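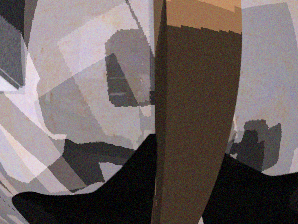
Just buy the arm and sort the rest out later, wrote Hlongwane under my last post, the vendor's simulator is free and you'll know in a week if it works. I've heard that advice from salespeople too, and it's how shops end up with an arm on a pallet and no money left for fingers. So here is how I'd plan a first gripper purchase, using simulation where it earns its keep and ignoring it where it doesn't.

Posted 9 February 2019

Step 1. Write down the parts before you look at any catalog

Take the ten parts you handle most and weigh them. Measure the narrowest spot where a finger would have to go in, and the widest grip you'd need. Do it with calipers, on real parts from the bin, including an ugly one. Drawings lie, and castings lie more.

If your list runs from tiny clips to gearbox covers, stop there. One gripper will not do it, whatever the brochure shows on its cover.

Step 2. Use the simulator for shape

A simulated camera placed near the gripper is good for one dull question: how much of the work can the camera see past the finger? In the render at the top, a brown tapered finger runs the full height of the view and is widest near the top, right where I'd like to be looking. A big black curve takes up most of the bottom third. You want to know that before you pay for a camera bracket.

Try the camera in at least four positions. Save a view from each with the fingers open and closed. If none of them shows you the part, budget for a second camera fixed to the cell, or give up on the camera and buy a decent fixture. The fixture is often the better buy.

Step 3. Don't use the simulator for grip

This is where I get grumpy. Friction in these programs is a number somebody typed in. Change it and the part stays put or slides out, and you've learned what you typed. Oil and worn finger pads aren't in there unless you put them in, and then you're guessing twice.

Ask the seller for a loaner and run 100 picks with your own parts. Write down every miss. Brasside said yes to me in January after some grumbling. Virklow offered a video. I didn't buy from Virklow.

Step 4. Build the budget from the fingers out

Most people start with the arm and work down. I'd go the other way:

Fingers, plus at least one spare set. Assume the first design is wrong.
Gripper body and the adapter plate. Check that the bolt pattern is in the quote.
Cable or air line, with strain relief.
Camera, bracket and a light. The light gets forgotten every time.
Fixtures and part trays.
Guarding and a risk assessment.
The arm.
Hours. Yours count, even if you don't bill them.

My own line for fingers, adapter plate and bracket at the Brevard shop came to $1,746. The first quote had left out the plate and the bracket altogether. Get every line in writing, with a delivery date next to it - a cheap adapter that ships in nine weeks is not cheap.

Step 5. Decide what would make you say no

Before the loaner arrives, put a number on paper. Mine was 50 picks in a row without a hand going into the cell. Choose your own, but choose it early. Once the thing is bolted down and moving, everyone in the building starts making excuses for it, me included.

Step 6. Hold some money back

Keep enough unspent to remake the fingers once and move the camera once. If the seller tells you that won't be needed, ask them to put that in the quote as well, and see what comes back.

To answer Hlongwane directly: a week with the simulator will tell you if the finger is in the way. For the rest, get the loaner.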